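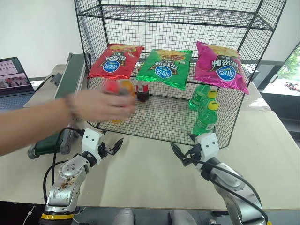
모스데일, 책상 위 간식 선반 진열 서비스 '울로라' 5월부터 정식 운영

보도자료 / 배포 즉시 보도 가능

- 검은색 와이어 망 선반 + 감자칩 + 음료. 탁자 하나면 설치 끝
- 시범 운영 사무실·작업실·학원 등 거의 700곳
- 취급 품목 58종, 5월부터 신청 접수
- 1차 준비 물량 선반 2000대

사무공간 간식 진열 업체 모스데일(Mosdale)이 탁상용 간식 선반 서비스 '울로라(Ulora)'를 5월부터 정식으로 시작한다. 시범 기간 종료. 가격표와 품목표 확정. 신청 창구도 같이 연다.

내용은 단순하다. 탁자 위에 올리는 와이어 망 선반 하나, 거기에 봉지 과자와 병 음료를 채워 준다. 바닥 공간 안 씀. 못 안 박음. 전기 안 씀. 탕비실이 없는 사무실, 탕비실은 있는데 너무 멀어서 아무도 안 가는 사무실, 수업 사이 쉬는 시간이 10분뿐인 학원이 주 대상이다.

선반은 위 칸과 아래 칸으로 되어 있고, 대표 사진의 진열은 아래 칸 기준이다. 감자칩 봉지는 뒤쪽 망에 기대어 나란히 세우고 병은 그 아래쪽에 놓는다. 빨강, 초록, 분홍. 봉지 색이 서로 다르면 멀리서도 뭐가 남았는지 금방 보인다. 콜라와 초록색 탄산음료 병도 같은 칸에 들어간다.

진열 방식, 이렇게 바뀌었다

시범 초기에는 봉지를 눕혀서 쌓았다. 결과가 별로였다. 맨 위 봉지만 나가고 밑에 깔린 것은 다음 보충 때까지 그대로. 부서졌다는 민원도 있었음. 그래서 전부 세우는 쪽으로 바꿨다.

봉지는 뒤, 병은 앞. 이게 기본이다. 병을 뒤로 보내면 손이 봉지를 건드려서 줄줄이 넘어진다. 병끼리는 앞뒤로 한 줄씩 세우고 앞의 것부터 꺼내 먹는 방식. 보충할 때는 뒤에서 밀어 넣지 않고 앞의 병을 잠깐 빼낸 다음 새 병을 뒤에 넣는다. 시간은 조금 더 걸린다. 대신 오래된 병이 뒤에서 묵는 일이 없다.

진열 설계를 맡은 쉐옌팅(Yen-ting Hsueh) 팀장의 설명은 이렇다. "처음엔 예쁘게 쌓는 데 신경을 썼는데요, 받는 쪽에서는 그게 중요하지 않더라고요. 무슨 맛인지 보이느냐, 한 손으로 뺄 수 있느냐. 전화기 들고 오시는 분이 많아서 한 손이 제일 중요했습니다."

봉지 앞면은 반드시 정면. 글자가 거꾸로 서면 다시 꽂는다. 봉지 밑단이 망 사이로 빠지는 경우가 있어 밑단을 한 번 펴 준 뒤에 세운다. 이것도 현장에서 나온 방법으로, 갈린도 물류창고 휴게실 담당 직원이 알려준 것을 그대로 작업 안내서에 넣었다.

옆면 망은 바깥으로 살짝 벌어진 모양을 쓴다. 똑바로 선 옆판도 시험해 봤으나 끝에 있는 봉지를 꺼낼 때 모서리가 걸린다는 의견이 많았다. 벌어진 쪽으로 확정.

시범 운영에서 나온 이야기

시범 참여처는 거의 700곳. 이 중에는 직원이 네 명인 번역 사무실도 있고, 교대 근무를 하는 창고도 있다. 모스데일은 이용자 722명에게 설문을 돌려 답을 받았다. 질문은 짧게 했다. 무엇을 먼저 집는지, 뭐가 남는지, 언제 오는지.

먼저 집는 것은 감자칩. 예상대로. 시간대는 오후 3시에서 4시 사이가 제일 많았고, 학원은 저녁 7시 전후로 몰렸다. 의외였던 것은 음료다. 과자를 가지러 왔다가 음료만 들고 가는 사람이 꽤 됐고, 그래서 병 자리를 당초 계획보다 늘렸다.

남는 것에 대한 답은 갈렸다. 같은 맛이 한 사무실에서는 첫날 없어지고 옆 건물에서는 두 주를 버텼다. 맛 구성을 본사에서 일괄로 정하지 않고 신청한 곳에서 고르도록 한 이유다. 58종 안에서 자유 선택. 보충 때마다 변경 가능.

갈린도(Galindo) 지역 창고의 휴게실을 관리하는 툰자이 데미르타쉬 씨는 시범 기간에 선반을 두 번 옮겼다고 했다. "창가에 뒀더니 오후에 해가 들어서 음료가 미지근해졌어요. 안쪽 탁자로 옮겼고, 거긴 너무 구석이라 다시 문 옆으로. 지금 자리가 제일 낫습니다. 가벼워서 옮기는 건 일도 아니에요."

불만도 있었다. 제일 많은 것은 소리. 봉지를 뺄 때 바스락 소리가 나서 조용한 사무실에서는 눈치가 보인다는 것. 솔직히 봉지 과자라 소리를 없앨 수는 없다. 회의실과 전화 부스에서 떨어진 탁자에 놓기를 권한다. 그 다음이 부스러기. 선반 바닥이 망이라 부스러기가 탁자로 떨어진다. 선반을 들고 탁자를 닦으면 된다. 망 사이에 낀 것은 마른 솔로 턴다.

바닥판을 막힌 판으로 바꿔 달라는 요청도 들어왔다. 검토했고, 당분간은 그대로 간다. 막힌 판에서는 흘린 음료가 고였다. 끈적해진 판을 닦는 것보다 탁자를 닦는 편이 빠르다는 것이 보충 직원들의 공통된 의견이었다.

보충은 어떻게 하나

사람이 간다. 담당 직원이 상자를 들고 방문해서 빈자리를 채우고, 날짜를 확인하고, 찌그러진 봉지를 뺀다. 방문 주기는 주 1회가 기본이며 인원이 적은 곳은 격주로 바꿀 수 있다. 급하게 떨어졌을 때는 전화. 오전 11시 전에 전화하면 당일 방문이 원칙이다.

작업 순서는 정해져 있다. 먼저 병을 빼서 탁자에 내려놓는다. 봉지를 뺀다. 선반을 들고 탁자를 닦는다. 봉지를 세운다. 병을 다시 넣는다. 마지막으로 뚜껑 확인. 열려 있던 흔적이 있으면 그 병은 회수.

보충 운영을 총괄하는 사디아 버트(Sadia Butt) 매니저는 "현장 직원들한테 제일 많이 하는 말이 꽉 채우지 말라는 겁니다"라고 말했다. "빈자리가 조금 있어야 손이 들어가요. 꽉 차 있으면 하나 빼다가 두 개 떨어집니다. 처음 오신 분들은 꼭 꽉 채우시거든요."

무거운 병은 위 칸에 올리지 않는다. 안전 문제. 위 칸은 봉지 과자, 막대 과자, 개별 포장 비스킷 같은 가벼운 것만. 유리병은 취급하지 않는다. 문의가 많은 부분이라 미리 적어 둔다.

선반 자체에 대해서

검은색 한 가지. 흰색 문의가 있었으나 현재 계획 없음. 망은 가는 와이어를 네모 격자로 엮은 것이고, 격자에 가격표나 메모를 집게로 꽂을 수 있다. 실제로 시범 참여처 중에는 '다음에 넣어 주세요' 쪽지를 망에 꽂아 두는 곳이 많았고, 보충 직원이 그걸 떼어 와서 다음 구성에 반영한다. 앱보다 이게 빨랐다.

밝은 색 탁자, 어두운 색 탁자 모두 상관없다. 다만 다리가 흔들리는 탁자는 피할것. 접이식 탁자는 잠금을 확인한 뒤 올린다. 설치 직원이 와서 보고 흔들림이 심하면 다른 자리를 권할 수 있다.

선반은 대여 방식이다. 서비스를 그만두면 회수한다. 회수한 선반은 세척하고 휘어진 곳을 편 뒤 다시 쓴다. 파손 비용은 일반적인 사용 중 생긴 휨에 대해서는 청구하지 않음.

1차 물량 2000대는 모크데일(Mokdale) 창고에 들어와 있다. 시범 참여처가 쓰던 선반은 교체 없이 계속 사용하며, 원하는 곳만 새것으로 바꿔 준다. 신청이 물량을 넘으면 접수 순서대로 대기.

품목과 구성

58종의 절반 이상이 봉지 과자와 비스킷이고 나머지가 병 음료다. 감자칩은 맛별로 나눠서 신청할 수 있다. 음료는 콜라, 오렌지 맛 음료, 탄산음료, 차, 물. 무설탕 음료도 넣었다. 견과류는 알레르기 문제로 기본 구성에서 뺐고 따로 요청한 곳에만 들어간다.

기본 구성은 두 가지. '오후'와 '저녁'. 오후는 사무실용으로 감자칩 위주에 병 음료 조금. 저녁은 학원과 교대 근무지용으로 배가 차는 비스킷이 더 들어간다. 이름은 시범 참여처에서 부르던 걸 그대로 가져왔다. 두 구성 모두 첫 방문 때 바꿀 수 있고, 아예 빈 선반에서 하나씩 골라도 된다.

구매를 담당하는 알시데스 바르보자(Alcides Barbosa) 부장은 "품목을 더 늘려 달라는 얘기는 계속 나오는데 선반이 작다"며 "한 선반에 너무 여러 가지를 넣으면 하나씩밖에 못 넣고, 그러면 오전에 다 비어 버린다. 품목표는 계절마다 한 번씩 손볼 생각"이라고 말했다. 여름에는 초콜릿류가 빠지고 물과 차가 늘어난다.

요금

선반 대여료는 없다. 채운 만큼이 아니라 나간 만큼 계산한다. 보충 직원이 방문할 때 남은 수량을 적고, 월말에 합쳐서 청구서를 보낸다. 최소 이용 금액은 지역마다 다르므로 신청서의 지역란을 꼭 채울 것. 회사가 전액 부담하는 방식과 직원이 각자 내는 방식 중에 고를 수 있다. 각자 내는 방식은 선반 옆에 저금통을 둔다. 시범 기간에 저금통 금액이 안 맞는 곳이 있었고, 차액 처리는 계약서에 따로 적었다.

계약 기간은 한 달 단위. 해지는 다음 방문 전까지 알려 주면 된다.

서비스 지역과 신청

먼저 시작하는 곳은 모크데일과 갈린도. 다른 지역은 보충 직원 채용이 끝나는 대로 넓힌다. 두 지역 안에서도 엘리베이터 없는 건물의 높은 층은 방문 시간이 제한될 수 있다. 음료가 무겁다. 양해 부탁.

신청 때 필요한 것은 네 가지다. 주소, 인원, 탁자 크기, 방문 가능한 시간. 탁자 사진을 같이 보내 주면 설치가 빨라진다. 신청 후 설치까지는 보통 한 주 안쪽이고 5월 첫 접수분은 좀 더 걸릴 수 있음.

얼턴 브로피(Ultan Brophy) 모스데일 대표는 "거창한 사업은 아니다. 탁자에 과자가 있으면 사람들이 잠깐 일어난다"며 "시범 참여처에서 제일 많이 들은 말이 옆 팀 사람 얼굴을 처음 봤다는 거였는데, 그 말이 좋아서 정식으로 하기로 했다"고 밝혔다.

취재 안내

보충 작업 취재 가능. 모크데일 창고에서 상자 꾸리는 과정부터 현장 진열까지 반나절 일정이며, 출발은 오전 8시 30분. 창고 안에서는 굽 있는 신발 안 됨. 참여처 촬영은 해당 사무실 동의가 필요하므로 이틀 전까지 연락 바란다. 품목표와 작업 안내서는 요청하면 메일로 보내드립다.

모스데일은 사무실과 교육 공간의 간식 진열과 보충을 하는 회사다. 본사와 창고는 모크데일에 있다.

문의: 모스데일 홍보 담당 사디아 버트 (보충 운영 겸임, 오전에는 현장에 있어 오후 2시 이후 통화 가능)

끝.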